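Unit 4: Paid Placement and Sponsored Listings
Course reader, Online Promotion for Small Sellers
Instructor: Hrefna Lykkegaard

Read before the February session. Bring your draft rate card from Unit 3.

4.1 Terms

A placement is a fixed position on a page or in an email that is sold for a period of time or for a number of showings. The seller of the placement is the publisher. The buyer is the advertiser.

Inventory is the total supply of placements a publisher can sell in a period. It depends on page views, on the number of positions per page, and on how many of those positions load where a reader will reach them. A position at the foot of a long page is part of inventory but should be priced separately.

An impression is one loading of an ad. A viewable impression is one where the ad was on screen long enough to be counted under the rule named in the contract. If the contract names no rule, the two sides will report different totals.

4.2 Pricing models

Flat rate. The advertiser pays a set price for a set period. Billing is simple. The advertiser carries the risk of low traffic.

Cost per thousand (CPM). The advertiser pays for each 1,000 impressions. Revenue is impressions divided by 1,000, times the rate. A site with 3000 impressions in a month at a CPM of $4 earns $12 from that position.

Cost per click (CPC). The advertiser pays when a reader follows the link. The publisher carries the risk of weak ad copy, over which it usually has no control.

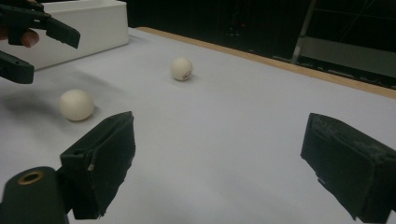 To compare a CPM offer with a CPC offer, convert both to revenue per thousand impressions. Multiply the click rate by 1,000, then by the price per click. With a click rate of 2 percent and a CPC of $0.25, the result is $5. On those numbers the CPC offer is worth more to the publisher than a $4 CPM. At a click rate of 1 percent it is worth $2.50 and the order reverses.

The click rate used in this step should come from the publisher's own records. Rates quoted by the advertiser tend to come from other sites.

4.3 Case: the Willport newsletter

Mogens Ragnarsson ran a local trade newsletter with two sponsor positions per issue, one at the top and one below the last article. Both were sold at the same flat rate of $200 a month. The top position was always booked. The bottom position was empty half the year.

Grethe Thoroddsen, who took over sales, split the rate card. The top position went up in price and was sold only in blocks of two months. The bottom position was moved to CPC with a low minimum charge. Total revenue rose in the first quarter, then leveled off when one large advertiser, Bedetti, left the top position.

Points to note for discussion:
- The old flat rate hid the difference in value between the two positions.
- The minimum charge covered the cost of setting up each ad.
- Income from the top position depended on very few buyers.

4.4 Labeling

Paid placements must be marked so that a reader can tell them from editorial content. Put the label next to the ad, in text at least as large as the ad's body text. A notice on a separate policy page is not enough for this course, and assignments that rely on one will be marked down. 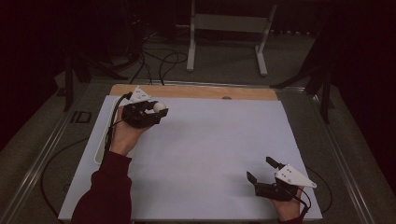 Links in paid placements should carry the sponsored attribute. Check the live page after publishing, as some page editors strip link attributes on save.

4.5 Assignment

Take the rate card from Unit 3 and price each position under all three models. State the click rate at which CPM and CPC give equal revenue. Show the working.

Blandine Marty's sample worksheet is in the course folder. Questions on the spreadsheet go to Radomir Kadrić.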